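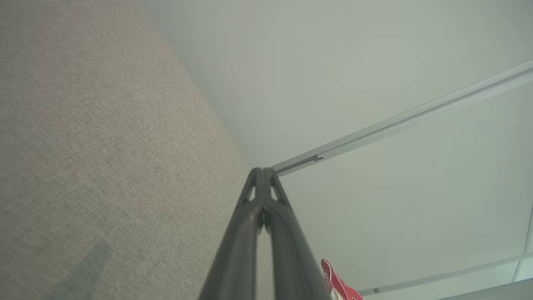

Subject: Re: [brorosia-music] Vinyl for the Jasska remixes

Hello Norbert, hello all,

thank you for the fast answer. I put my replies under your text.

Norbert Kerekes wrote:
> The pressing plant needs the final masters before the end of August.
> Is side B still the Chuang dub, or do you use the long version
> from the Zostska night? Also, do we stay with 200 copies?
> My feeling is that 346 orders on the old list does not mean
> 346 people who still buy records.

Side B is still the dub. The long version has a good atmosphere, but the bass drum is too loud after the second break and Su-chen does not have the separate tracks anymore. She has only the stereo recording from the mixer. I tried to correct it with EQ and then the voice became thin, so I stopped.

Yes, please stay with 200. I agree with you about the old list. Many addresses there are from the time when we sent white labels to every DJ who asked for one.

For side A there are now 3 tracks. Wai-kit has shortened his intro, and Sewwandi asked to have her remix first because it is the quietest one and it sounds better on the outside of the record. I have no objection. If somebody has, please write before the masters go out.

One question about the label text. The original single is from 2000, but on the sleeve draft I see only the year of the remixes. I would prefer to print both. Can you ask the designer if there is enough space under the track names?

I will upload the new files tonight after 9 pm. Please do not use the ones in the folder "final", they still have the click at the end of A2.

Best regards,
Shu-fen Yip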